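Equipment Review: Skulisia Hand-Held Gripper Kit
Prepared by Archana Dixit, Automation Assessment Unit
2/2/26
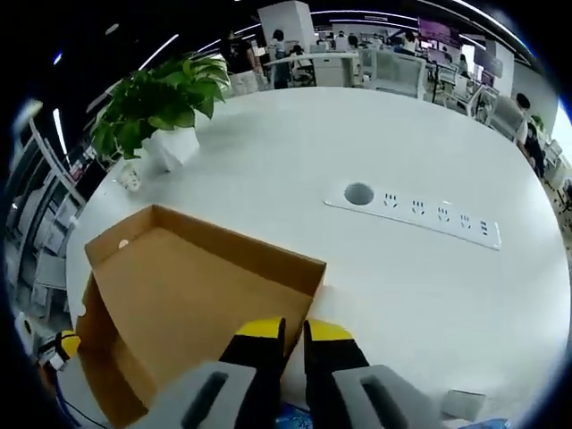 The Skulisia kit is offered to organisations that wish to record manual handling tasks for later use in training robot arms. It was assessed over one lease period under the unit's standard procedure for hand-operated equipment. The version reviewed was the two-finger model, supplied with the Prululeo recording software and the standard charging dock. The optional wrist support was not supplied and is not considered in this report.

Scope of the assessment

Operators were asked to complete short table-top tasks of the kind our member sites most often enquire about: picking small goods from an open carton, placing them at a marked point and returning them. A total of 1911 attempts were recorded. Of these, 1478 were accepted by the Prululeo software at first pass. The remainder were rejected, mostly for lost tracking during fast turns of the wrist, and a smaller share for recordings that ended before the fingers had fully opened.

Handling

The fingers open and close smoothly and the yellow tips are easy to follow against a pale work surface. Grip on cardboard and moulded plastic was satisfactory. Thin, flat items such as cards and envelopes were difficult to lift from a hard table, and operators generally resorted to sliding them to the edge first. The supplier's documentation recommends this method but does not mention it until the appendix.

The trigger requires a firm pull. Operators with smaller hands reported fatigue by the end of a session, and the unit considers that the reach from grip to trigger should be adjustable. The Yuan kit, reviewed by this unit last July, has a lighter action and a sliding trigger stop, although its fingers showed more sideways play.

Software and records

Prululeo is clearly laid out. Each attempt is labelled at the time of recording, and the label may be corrected afterwards without altering the original entry. Export was reliable for batches of up to 500 attempts. Larger batches stalled on two occasions and had to be divided. Labels default to American spelling and the date format cannot be changed, a minor nuisance for sites with their own record-keeping rules.

Support

Enquiries were lodged through the distributor, Nolow, and were answered on the next business day in every case but one. A replacement finger tip arrived within the week and was fitted without tools. The printed manual is adequate - the online version is more current and should be preferred.

Cost

The lease was quoted at $384 per month, inclusive of software and one set of spare tips. Freight is charged separately. Purchase pricing was not made available to the unit.

Recommendation

The kit is recommended for sites undertaking carton and small-goods work at a bench. It is not recommended at present for sites whose work is chiefly with paper or flat packaging. Prospective lessees should ask to trial the trigger with their own staff before signing, and should confirm with Nolow which release of Prululeo will be supplied.

Rating: suitable, with conditions.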